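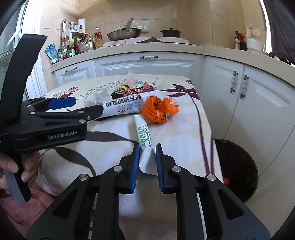 Fig. 1. A white packet and a long white bag, with the tablecloth below.

Section 2: Setting up your Tirkus mixing jug

Hi, Albertina Valente here – I wrote this part after setting up three of these jugs in one winter, so I've made most of the mistakes for you already! Pentti Sjöberg checked the settings against his own jug (he has the older base, but the buttons are the same).

1. Peel the film off the base and the lid. There's a second piece under the lid, clear and very easy to miss. I ran mine all through December with it on.

2. Set the base on a flat counter and push the cord into the slot at the back until it clicks.

3. Fit the whisk. Small end down, quarter turn to the right. If it wobbles, take it out and start over, don't force it. 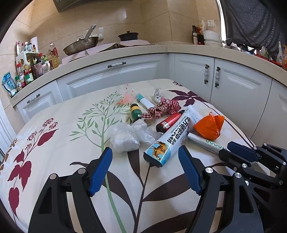 4. Pour in 400 ml of water, up to the lower line. Cold tap water is fine for the rinse.

5. Close the lid and hold the left button for 2 seconds. The light goes green and the whisk starts.

6. Let it run for 8 minutes, then dump the water and do it again. The first batch smells a bit like a new shower curtain, and the second one shouldn't.

Caution: the lid vents toward the handle, so keep your knuckles back when you open it.

Note: powder always goes in after the water. Put it in first and you get a paste under the whisk that takes forever to scrub out (I use an old toothbrush).

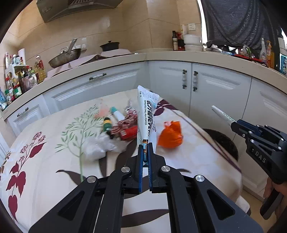 7. For your first real drink, pick program 17 and sprinkle the powder in slowly with the whisk already turning. I like to tap it in from a spoon.

8. Rinse the jug right after you pour. The base never goes in the sink – wipe it with a damp cloth.

If the light blinks red, the jug isn't seated. Lift it, turn it a little and set it back down. Still blinking? Unplug it and go to Section 5, Resets.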